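The Berchtold tenor mouthpiece, three months in

I've been putting off writing this one, partly out of laziness and partly from superstition. Every time I've praised a mouthpiece in public I've gone off it within a fortnight, and I rather wanted to keep liking this one. But it's August, the big band is on its summer break, and the Berchtold has been on my tenor since the spring, so I think we're safe. Get yourself a cup of tea, I tend to go on.

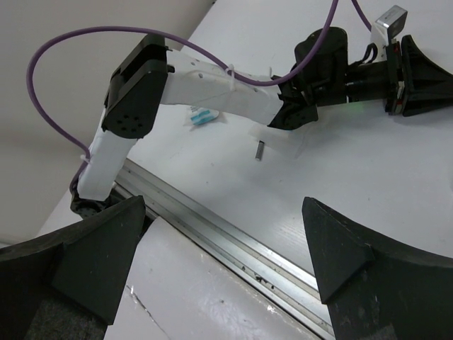
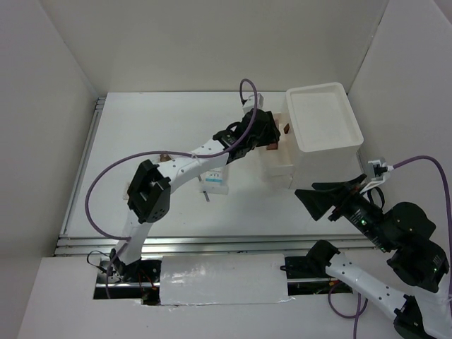
Surely a mouthpiece at that price is mostly vanity, writes a reader from Ustmont, and wouldn't the money be better spent on lessons and a few boxes of reeds? Fair enough! If you're in your first couple of years on the horn, then yes, please, buy the lessons. The mouthpiece that came in your case is probably fine, and a teacher who can hear you pinching will do more for your sound than anything I could recommend. I played a very plain student piece for longer than I like to admit and I don't regret it.

For the rest of us, who have the lessons behind us and the bad habits well set, the Berchtold costs $300, and you can judge for yourself whether that's a lot. I've seen old hard rubber pieces go for $700 with a chip out of the beak and somebody's toothmarks worn right through the top, so to me it looked reasonable. It's hard rubber too, with a large round chamber and a fairly low baffle, and it's made very clearly with the older tenor sound in mind: that wide, slightly breathy, after-supper sound you get on the small group records from the fifties. If you play in a horn section behind a loud guitarist, you may want to stop reading about here and save yourself the postage.

My first evening with it was a disappointment. I'd come off a much brighter piece, and everything seemed to stop a foot in front of the bell. I played long tones in the spare room and thought, well, that's a lovely sound for an audience of one. I nearly sent it back. What changed my mind was a rehearsal in the church hall, where the ceiling is high and the floor is bare boards, and the lead alto turned around halfway through the ballad and asked what I'd done to my horn. She meant it kindly (with lead altos it's worth checking). From the player's side it feels dark and a bit covered, and out in the room it has a good deal more edge than you'd guess. I recorded myself from the back of the hall a week later and had to agree with her.

The low end is where I've been happiest. Low B and B flat speak at a whisper, which I've never been able to say about any setup of mine, and subtone down there is so easy that I've had to stop myself doing it on every tune. The middle of the horn is even and warm. That stuffy D in the middle is still stuffy, but that's the saxophone for you and I'd be suspicious of any maker who claimed to have cured it.

Up top I'm less sure. From high D on it goes a little flat if you relax, and it does want you to relax, so there's a bit of an argument going on there. I've pushed it farther onto the cork than my old one and that helped. Altissimo is all there if you already have the altissimo. I have about half of mine, on a good night, and the Berchtold didn't find me the other half.

Reeds took some sorting out. It hates anything stiff. I started on my usual strength and sounded like a man blowing through a rolled-up towel, so I dropped down half a step to the Kindlow unfiled and the whole thing opened up. The Kindlows are nicely consistent too, I'm throwing out far fewer than I used to. Do give a new setup time before you decide about reeds, though. Mine felt too soft for the first few days and then didn't, and I suspect it was my own face that needed the adjusting.

Now, the ligature. The one in the box is a plain two-screw brass affair, and the screws on mine bind a bit, especially the lower one. It holds the reed perfectly well. I've swapped it for a Sundow fabric one that I had in the drawer, chiefly for the pleasure of getting the reed on quickly in bad light, and I'm not going to tell you it transformed my tone. A friend in the trombones swears he can hear the difference. He plays the trombone, mind you, and sits directly behind a drummer.

The cap is the one part I'd complain about. It's thin, light plastic, it fits loosely over the supplied ligature and it doesn't fit over the Sundow at all, and at this price I'd have liked something that stayed put in the case. I'm using an old clarinet cap with a bit of felt glued inside, which looks dreadful.

A word about care, as I've been asked before. Cool water only, never hot, and keep it out of the sun or the rubber will go that sad greenish colour and start to taste of matches. I put a clear patch on the beak straight away. Mine is thick enough that it takes the buzz out of my front teeth and I wouldn't play without one now.

Who should buy it, then? If you love ballads and medium swing and you play mostly in small rooms, or in a big band that minds its dynamics, I'd say try one as soon as you can. If your bread and butter is funk or rock and roll, you'll work far too hard. I took it to a wedding job in June where we did a good deal of the loud stuff, and by the last set I'd gone back to my old piece and was very glad I'd brought it along.

The maker takes returns for three weeks so long as there are no marks on the beak, and the shop I used wanted a $100 deposit to send out two openings together for comparison. I kept the smaller of the two. The bigger one was glorious for ten minutes and then my lip gave up, and I've a feeling that's going to be true for most of us who don't practise as much as we tell people we do.

I'm due to try their alto piece once the fall rehearsals start up, if I can prise the shop's only copy away from the fellow who's had it on approval all summer.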